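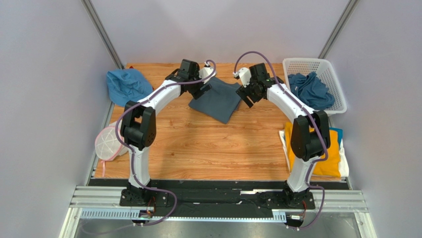 Cómo grabar demostraciones de doblado de ropa sin volverte loco (ni llenar el disco de basura)

5 de septiembre de 2023

Llevo desde mayo grabando demostraciones de doblado con dos brazos, y ya me habéis preguntado varias veces cómo lo tengo montado, así que voy a contarlo todo seguido. Doy por hecho que ya tenéis la teleoperación funcionando y que los brazos responden sin tirones. Si todavía andáis peleando con eso, volved cuando esté, que grabar con latencia es tirar la tarde.

Antes de grabar nada

Lo primero es decidir qué es un episodio. En mi caso: empieza con una prenda extendida o medio arrugada en el centro de la mesa y termina con la prenda doblada en la pila y los dos brazos otra vez en reposo. Escribidlo en un papel y pegadlo donde lo veáis. Yo cambié la definición a mitad de camino (a veces la prenda salía del cesto, a veces ya estaba en la mesa) y luego tuve que separar los datos a mano. ¡Qué semana!

La cámara fija, fija de verdad. Apretad los tornillos, marcad la posición con cinta y sacad una captura de referencia al empezar cada sesión para compararla con la del primer día. Y los cables de los brazos, por fuera y con holgura suficiente para que la muñeca gire entera. Moved cada brazo hasta el tope en las dos direcciones y mirad si algo tira.

La ropa

Al principio usaba siempre la misma camiseta, y claro, el modelo aprendió a doblar esa camiseta. Ahora voy rotando colores, tamaños y telas. Las prendas oscuras me dan más guerra, sobre todo en los bordes, así que procuro que entren en todas las tandas.

También dejo cosas por los lados: el cesto de la ropa, una bolsa de malla, la pila de lo ya doblado. Las cambio de sitio de vez en cuando. Una mesa pelada queda preciosa en los vídeos, pero luego la política se desorienta en cuanto le pones un calcetín en una esquina.

Grabar un episodio, paso a paso

1. Brazos en reposo, pinzas abiertas.
2. Suelta la prenda en el centro. No la coloques bonita, déjala caer.
3. Arranca la grabación y espera un segundo antes de moverte.
4. Busca una esquina o un borde con una pinza y levanta un poco para separar la capa de arriba. Con la otra, sujeta o coge el borde contrario.
5. Estira, dobla, alisa. Despacio, pero sin pararte a pensar: las pausas largas también se aprenden (me pasó, el robot se quedaba meditando encima de la tela).
6. Lleva la prenda a la pila y vuelve al reposo.
7. Para la grabación y etiqueta en el momento: bien, regular o fuera.

Si se te escapa un borde y lo recuperas, no lo borres. Esos episodios valen oro, de ahí saca el modelo cómo corregirse. Lo que sí va fuera son los choques entre pinzas y cualquier toma en la que hayas metido la mano.

Cuántos hacen falta

Depende muchísimo. Con 48 episodios tuve algo que más o menos iba hacia la tela, y poco más. Al llegar a 1000 ya doblaba prendas sencillas con cierta dignidad. Ahora tengo 2469 en la carpeta, a la que bauticé Drendik por razones que ya ni recuerdo, y sigo metiendo camisetas de manga larga, que es donde peor va.

Trabajad en tandas cortas. Yo hago 11 episodios y me levanto. Agnes Boström, con quien comparto el montaje, aguanta bastante más, pero a mí a partir de ahí se me nota el cansancio en las trayectorias: agarres flojos, pliegues torcidos, todo con prisa.

Revisar

Al terminar la sesión, reproduzco unos cuantos episodios al azar al doble de velocidad y compruebo que el vídeo y las posiciones de las articulaciones vayan a la par. Si la pinza se cierra en los datos antes que en la imagen, hay desfase, y toca mirar las marcas de tiempo antes de grabar más. Después copio todo a un segundo disco.

En la próxima entrada, el entrenamiento y los parámetros que uso.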